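**Open day at Tondari, Briltberg – 15 June 2019**

We got up far too early, drove almost 50 miles and were still glad we came! Tondari opens its robot workshop only once a year, and I'd had it marked on the calendar since April. The two-armed booth, all mushrooms and picket fence, was the one I kept going back to.

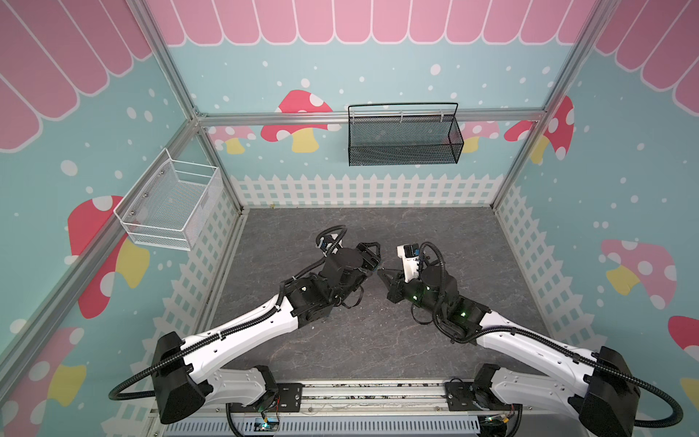
Our group had 22 people in it, so there was some polite shuffling for a good spot – and then coffee, which was free and very welcome. After the break our guide talked us through padlocks, a harder thing for a robot to handle than I'd ever have guessed.
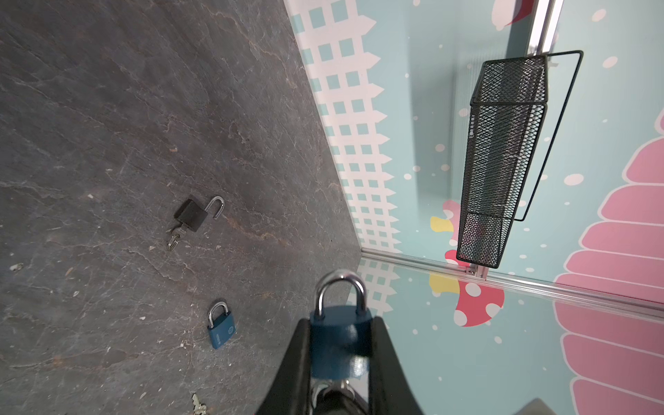
*A blue padlock in the gripper, two more on the stone-look surface.*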